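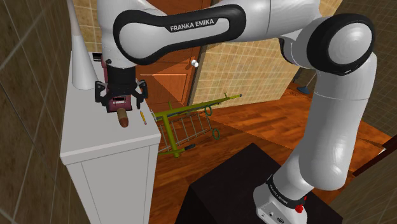

Can the Bitar tank be connected to a downpipe that already feeds a drain?

Existing drains can stay in place. The diverter supplied with the tank fits into the downpipe at the height of the inlet, and once the tank is full the water carries on down the pipe to the drain as before. No separate overflow pipe is needed in this arrangement.

Bitar upright rainwater tank
Made by Tridolwood

The Bitar is a closed, upright tank for collecting roof water for garden use. It is made in one piece from black polyethylene and is intended to stand outdoors, above ground, on a level base. It comes in two sizes. Both use the same fittings, so taps, seals and diverters can be swapped between them.

Bitar 603
Capacity: 603 litres
Outside diameter: 820 mm
Overall height: 1,310 mm
Weight empty: 24 kg
Weight full: 627 kg

Bitar 1348
Capacity: 1,348 litres
Outside diameter: 1,120 mm
Overall height: 1,520 mm
Weight empty: 47 kg
Weight full: 1,395 kg

Supplied with each tank
Downpipe diverter for 68 mm round pipe, with leaf screen
Inlet hose, 500 mm
Brass tap, ¾ inch, with hose tail
Screw lid, 400 mm, with child lock
2 rubber seals for the tap boss (one is a spare)

A diverter for 65 mm square pipe is available to order under the same part number with the suffix S. Cast iron pipe needs an adaptor, which we do not stock.

Base

The full weight must be carried evenly over the whole underside. Suitable bases are a concrete slab at least 100 mm thick, or paving slabs bedded on compacted hardcore. Gravel alone, timber decking and loose blocks are not suitable. The base should extend 50 mm beyond the tank on all sides and should not be out of level by more than 5 mm across its width.

The tap is set 90 mm above the underside of the tank. If a watering can is to be filled directly, the base has to be raised. The Tridolwood stand for the 603 lifts the tap to 440 mm. There is no stand for the 1348. 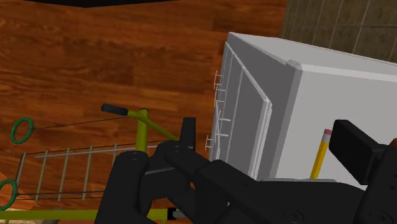 Where a raised base is built in brick, the top course should be capped with a slab so that the tank does not rest on mortar joints. Leave a gap of 100 mm between the tank and any wall. The side of the tank moves outward slightly as it fills, more so in warm weather.

Joining tanks

Up to four tanks of the same size can be joined through the lower boss with the 32 mm link kit. The bases must be at the same level. Tanks of different heights can be joined only if the inlet is on the shorter one, and the taller tank will then fill no higher than the shorter. The link kit includes an isolating valve, which should be fitted where it can be reached once both tanks are in position.

Winter

Drain the tank to below the tap before the first hard frost and set the diverter lever to W. Leave the tap half open. The diverter can be set back in March, or later on exposed sites. A tank that has been left full and has frozen should be allowed to thaw fully before the tap is turned.

Cleaning

Clear the leaf screen monthly in autumn and every third month for the rest of the year. The inside should be rinsed out every second year through the lid opening. Do not climb inside. Solvent cleaners will soften the seals.

The water is not fit for drinking.

Delivery and guarantee

Both sizes are sent on a pallet from the Prindudholm depot and are delivered to the kerb. The 1348 needs a clear access width of 1,200 mm from the kerb to its final position. The tank body is guaranteed for 12 years against splitting and leaking at the seams of the bosses. Taps, hoses and seals are guaranteed for two years.

Questions about sizing or non-standard downpipes go to Sabina Krajčí in the technical office. Please state the roof area in square metres and the outside diameter of the pipe.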